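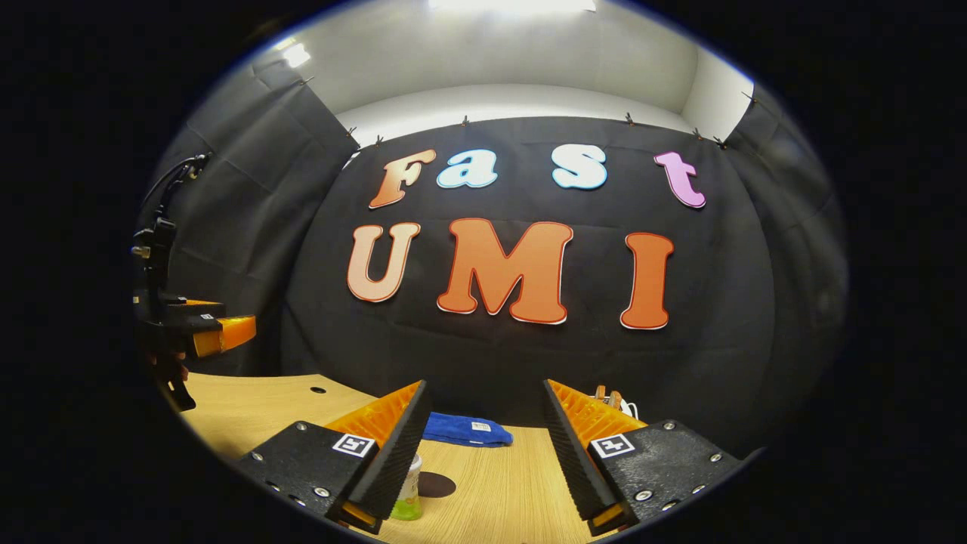

Carolina Magalhães wrote to me on Monday to ask why anybody needs a written rule for how wide the gripper should be before you start recording, and couldn't people just use common sense? I love this question, and I've been chewing on it all week (mostly over coffee, I admit).

My own common sense said "open is open" until I sat down with a batch of 100 takes at Marwat and found that mine began one way and Aníbal's another. We'd both been careful! We just hadn't agreed on anything, and 30 of them had to be done over, which made for a long and rather quiet afternoon.

So now we keep a page taped up by the door. Fingers fully open at the start, markers wiped and facing the lens, cloth folded the same way every time, and a pause of 5 seconds if you've lost your place. Aníbal wants to add a line about sleeves, and I think he's right, though we're still arguing over the wording. I'll post the whole page once we've settled that.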